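Can it take the trash out yet?

Quick page, more to come when I get a minute. We keep getting asked if machines can do the boring house stuff. Short answer, some of it, slowly. Trash is a good test becuase everybody has it and no two baskets are alike. Snack bags, boxes, crinkly plastic. Nothing holds its shape. 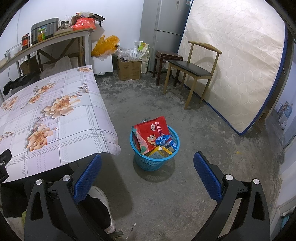 Endov Home Chores Group

Blue basket, full to the top. Red snack bag sticking up over the rim, yellow box in front, shiny blue wrapper in there too. Gripper open, one blue pad on each side.

Rigid boxes, fine. Wrappers are the pain. Squeeze too hard and the one underneath pops out, too soft and you get air. Renata Sadowski has logged 1346 tries since June, 900 of them on soft packaging alone. Her notes are mostly the word "slipped".

Lifting a whole basket is a different job from picking through it. Needs a grip on the rim, needs to stay level, needs to get past the chairs and whatever else lives on the floor. Itziar Bravo wants 100 clean carries in a row before we call it done. We are at 2.

So no, not yet. Floors and dishes pages are coming, Trokuden shelf restocking after that if the write up gets finished. Send basket suggestions to Itziar, the uglier teh better.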